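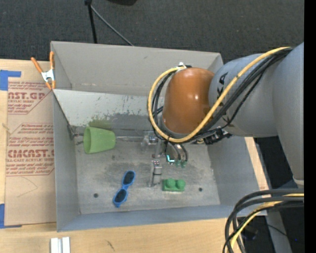 How many grasps should you record before you start training?

For a first model, plan on 719 tries, and set aside 53 of them for checking how well it learned.

I know that sounds like a lot of sitting and watching! When Leopold Kälin and I put together our first set for Hollen, we stopped at 211, and the model only ever wanted to grab things from the left wall. So put the kettle on and settle in.

Start with a handful of everyday things that don't resemble each other. A plastic cup lying on its side, a pair of sunglasses and a toy building block make a lovely beginner's mix, with a round mouth, plastic frames and a nice blocky shape to close the fingers on. Scatter them over the floor of the metal bin and let the arm reach in.

After each try, write down one word, either "held" or "dropped," and save it with the picture taken just before the fingers closed. Please keep the drops (I threw ours away once and still regret it). Every ten tries or so, stir the bin by hand with the arm paused, and turn the cup so its mouth faces a new way.

When your notes and your saved pictures match in number, copy the folder to Kosari and begin training.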